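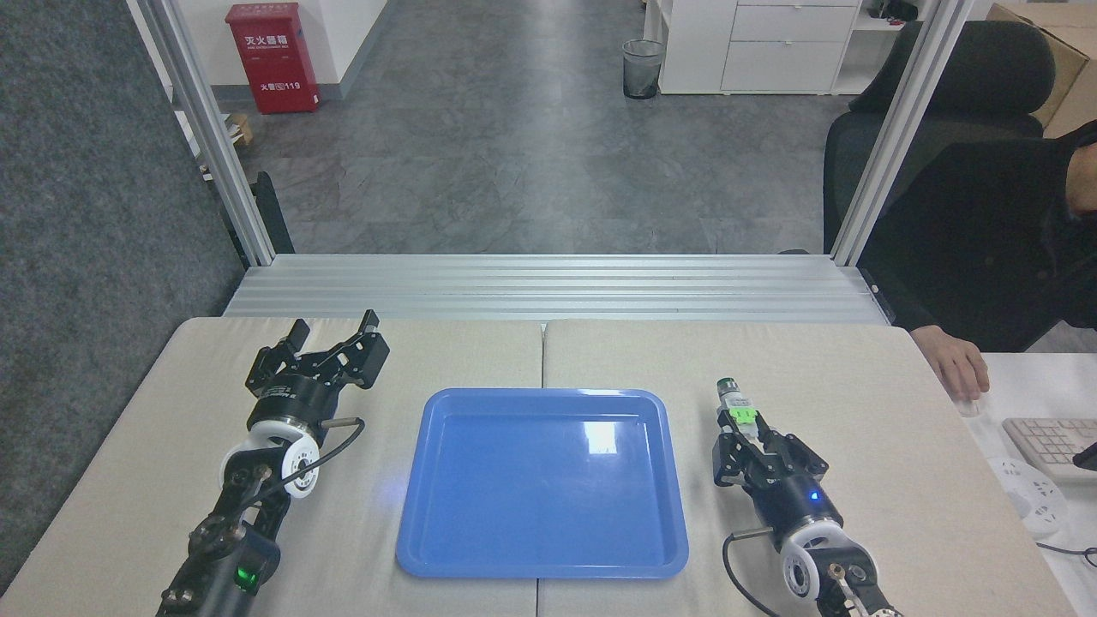 The blue tray, empty.

Bottom watering: notes after one season

September 8, 2023

I moved all of the seed starting from top watering to bottom watering last December, and enough has gone through the shelves now to write down what changed. The setup is in the back room of the house in Endale. The shelf unit holds four shallow trays, and each tray takes a set of small pots with drain holes. Water goes in the tray, the mix pulls it up through the holes, and whatever is left after a set time gets poured off.

The mix matters more than the tray. I started with the Ladthorpe seed mix, which is fine and mostly peat, and it wicks well as long as it never dries out all the way. Once it does, it sheds water and the pot can sit in a full tray and stay dry in the middle. I now wet the mix in a bucket before filling the pots, until a handful holds its shape and gives up a drop or two when squeezed. Coarser potting mix from the same place wicks poorly above the lower half of the pot. I stopped using it for anything smaller than a tomato start.

Volume and time

I measure the water with a kitchen jug. For a full tray of pots that were wetted beforehand and have dried to a pale surface, 400 ml is the right amount. The surface darkens in 21 minutes at normal room temperature, which I timed on several occasions because I expected it to vary more than it did. Cold water from the tap takes longer, so I fill the jug the night before and leave it on the shelf.

Pots are judged by weight. Lift one right after watering, lift it again the next day, and the difference is easy to learn. I tried a cheap moisture probe and gave up on it, as the readings in a pot this small depended mostly on how hard I pushed it in. 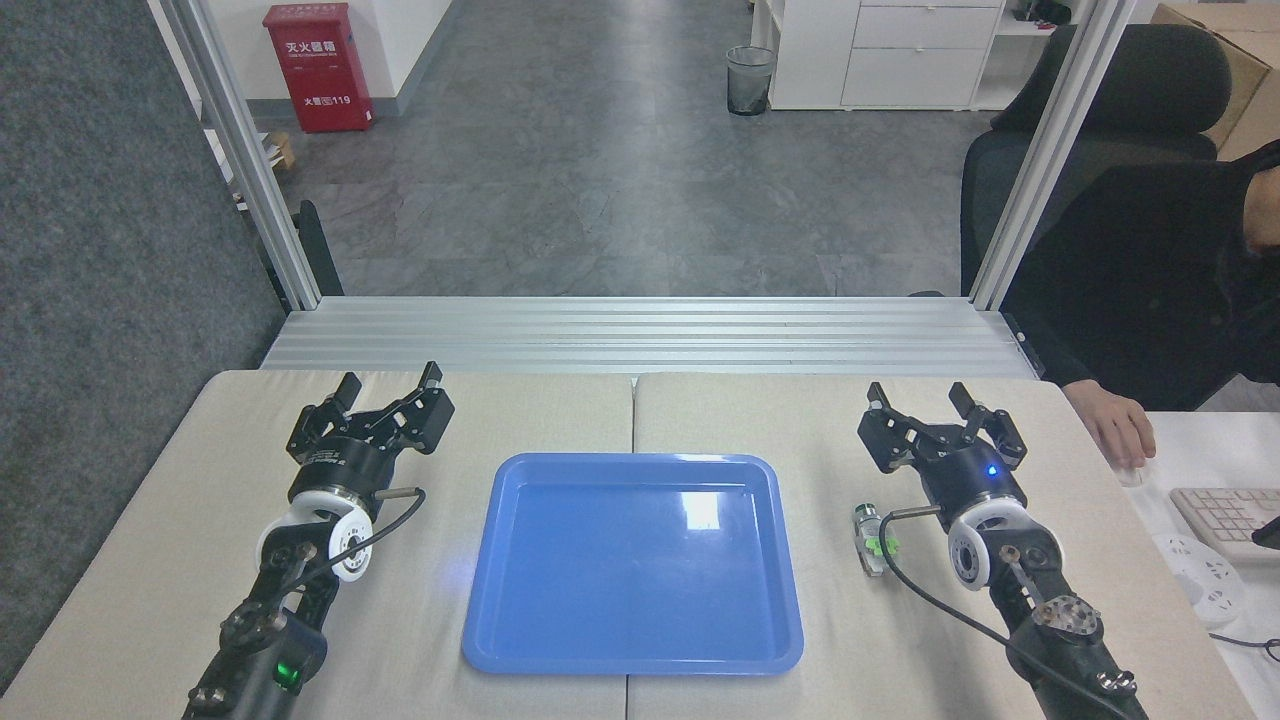
Problems

Salt crust. With all of the water moving upward, dissolved minerals end up at the surface. By the second month the peppers had a white ring on the mix. The fix is one watering from the top every few weeks, enough to run out of the bottom, and then emptying the tray. Our water is hard, so someone with soft water may never see this.

Roots in the tray. Basil is the worst for it. If the pots stay put for too long, roots come out of the holes and run along the bottom, and they tear when the pot is lifted. Turning the pots every couple of days stops most of it.

Fungus gnats. There were fewer than in the year before, but I also changed mixes, so I can't assign the credit. The yellow sticky cards stay up either way.

Results by crop

I potted up 106 seedlings over the season. Lettuce and kale did the best, with even growth across the shelf and no damping off. Tomatoes were the same as in other years. Onions did worse, and I think the mix was too wet for them near the bottom - I let them dry further between waterings in the second batch and they recovered.

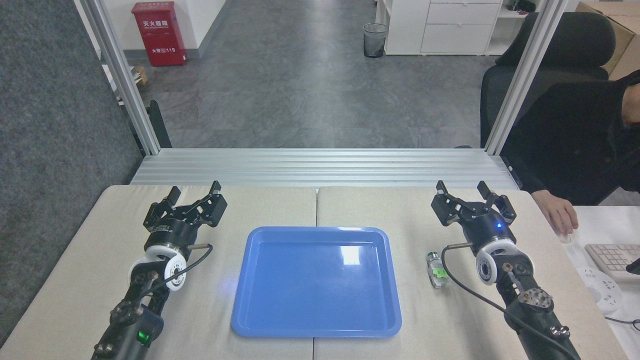

The other variable is light, which I have not handled well. The two Sidora bars over the top shelf are brighter than the older tubes below, so the top pots dry first and the whole schedule drifts apart by the end of a week. I have been watering each shelf on its own day to deal with this. It works but it is a nuisance to keep track of, and I would sooner replace the tubes.

Fertilizer goes in the jug at a quarter of the label rate, beginning with the first true leaves. Leftover feed gets poured on the beds outside and is not put back in the jug. I did put it back for a while, and the strength crept up until the lettuce tips burned.

For the next round I have a packet of leeks from the seed swap in Nilumton, and those will go in deeper pots with a shorter soak. I'll post the weights if I remember to write them down.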